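Diary, late. Tea gone cold, feet up on the box of curtains

Still not unpacked. Two weeks in this flat and I'm living out of three carrier bags and a suitcase. Forough rang at breakfast to ask had I found the good saucepan and I said yes, which was a lie. It's in a box. All the boxes say KITCHEN, even the one with the shoes in it.

Choir tonight so I'd better get the day down before I forget it. Mum's soup first. Tried it again, third go. Onions too dark, too much dried mint, lentils fine. She never wrote a thing down, just "until it looks right" and then she'd wave the spoon at you. Rang Touran Heydari who had it from the same aunt and she says you put the mint in off the heat. OFF the heat! All these years. Will try at the weekend if I can face onions again.

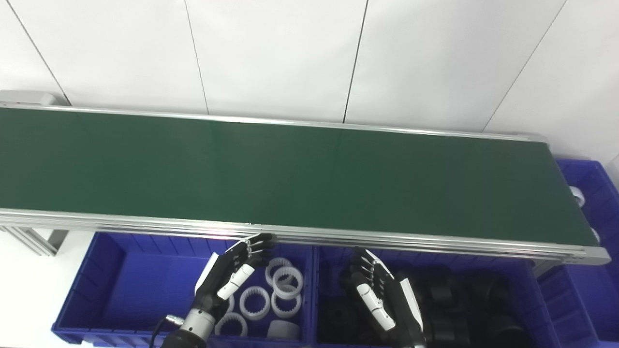

Valthorpe, November

Rain all morning. Bus late, then two together. Sat behind a man eating a whole cucumber like a banana, skin on, very calm about it. Got to work with wet socks and put them on the radiator under my desk, forgot them, went to the ten o'clock in bare feet and boots. Keyvan noticed. Keyvan notices everything. He's still on about the Secret Santa and wants a limit, Setareh says no limit, just sense, and I said last year sense got me a second-hand steam iron. Left them to it.

Lunch: cheese roll, half an orange. Letter from the old landlord in my bag all day and I didn't open it till then. They're keeping 90 pounds of the deposit for "marks to hallway". What marks? I painted that hallway. Wrote a furious reply on the back of the envelope and then a polite one on the computer. Sent the polite one. Kept the envelope.

Mojtaba came by about the walk. He's got it in his head we should all do the Grimum ridge before Christmas, there and back, 3000 feet of up if you add the bumps together. I said my knees would like to see that in writing. He's got maps. He's got a flask with his name on it. Said maybe. He took that as yes, I could tell from the back of him.
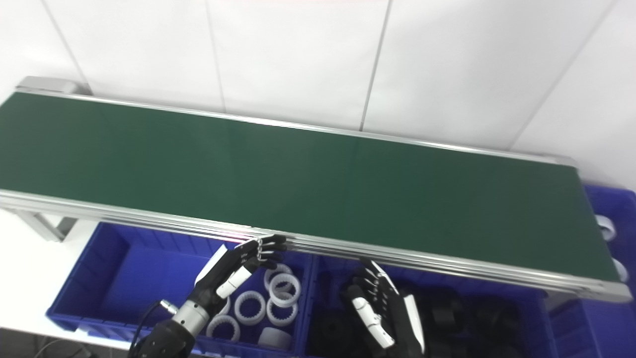 Green belt, white wall.

Home by half five, dark already. I do hate that bit of the year, the going in dark and the coming out dark, though the window over the chip shop had its lights up and I stood there like a child for a minute. Bought chips. Ate them walking so they don't count.

Then the piano. Have to decide. It's still at Forough's, in her back room under a sheet, and she's been very good but she wants the room for the baby and who can blame her. Man on the phone says 50 to move it if it's ground floor and more for stairs, and I've got two flights and a bend. Measured the bend with dressing gown cord because the tape's in a box. It might go. It might go if you took the bannister off. Haven't played properly since the spring, that's the truth of it, and when I do it's the same four pieces with the same wrong notes. But I don't want to be somebody who used to have a piano. Wrote FOR and AGAINST on a bit of paper and under FOR just put "Mum".

Didn't get further than that.

Choir was good though. Cold hall, somebody had left the urn off. We did the Delorme carol, the new one, and the altos got lost on page three and came back in on page five as if nothing had happend. Setareh got the giggles and set me off and I had to pretend to look for a pencil. Touran's sister has a lovely low voice, never heard it on its own before. She had nearly 30 bars to herself and went pink at the end and sat down quick.
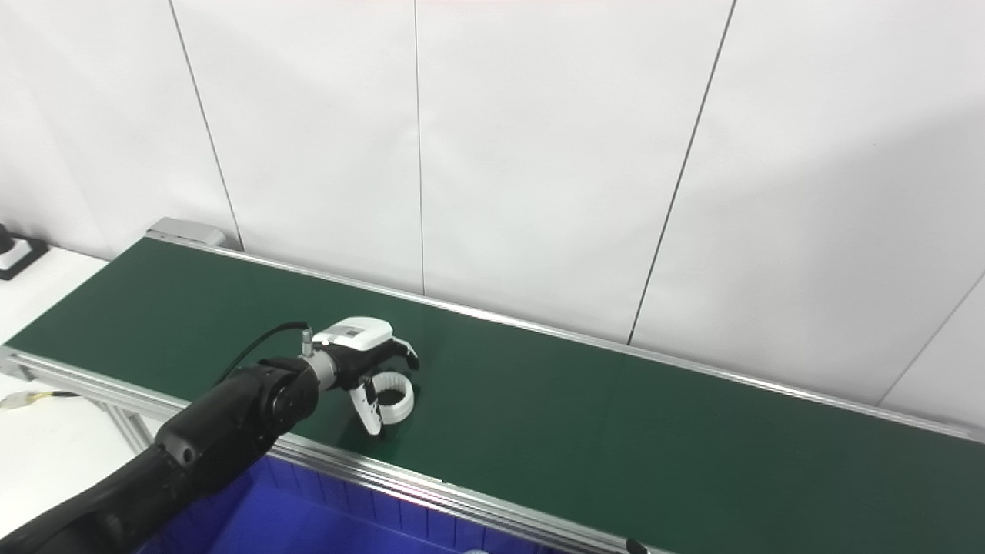 The long conveyor, with its grey end.

Walked back the long way with Setareh under one umbrella, hers, broken on my side. She thinks keep the piano. She also thinks I should get a cat, so.

To do tomorow:
ring piano man
bulbs for the landing (the small screw ones NOT the big ones)
card for Keyvan's dad
find saucepan
tell Mojtaba no. Or ask how steep

Past eleven now and next door has started with the drill again, short bursts, like he's hoping I won't mind if it's short. Socks still on the radiator at work. Bed.

14 comments
Shared 6 times

More from this diary
The keys, the wrong keys, the right keys
Soup, second attempt
A wet week and a dentist
What Forough said about the curtains
Last night in the old flat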